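Lamurik Code of Practice

The Lamurik Code is a voluntary set of rules for recording household handling tasks with hand-held grippers, for later use in training robots. It was drawn up by Clakico, a robotics firm, together with the Andum test laboratory, and is named after the town where the first draft was agreed in June. The current edition took effect on 11th December.

Scope

The Code covers work carried out by a person in an ordinary home, using one gripper in each hand. It does not cover fixed robot arms, which fall under a separate document known as the Phetsri Rules.

Main provisions

Operators must have the written consent of the household before recording starts. Papers showing names or addresses are to be put away. Each session is limited to 2 hours, and the finger pads must be checked for wear after every 800 grasps. Goods used in a task should be of the kind normally kept in the home, in their retail packaging, and furniture is to be left where the household keeps it. Cables near the operator's feet must be moved or taped down. Failed attempts are kept and marked as such.

A full submission consists of 2000 recordings. Of the first set sent to Andum for review, 779 were returned for missing consent forms.

Task setting

A table task begins with both grippers open and the goods within reach. Table coverings may be patterned.

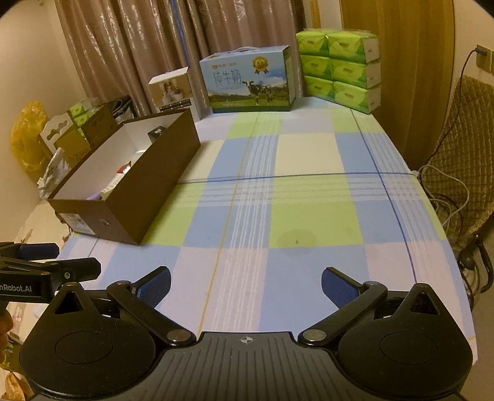

Who is responsible for checking that the rules have been followed?

The firm that submits the recordings carries out the first check, and Andum reviews a sample before the set is accepted.

Revision

Proposed changes are published for comment before each new edition. Recordings made under an earlier edition remain valid.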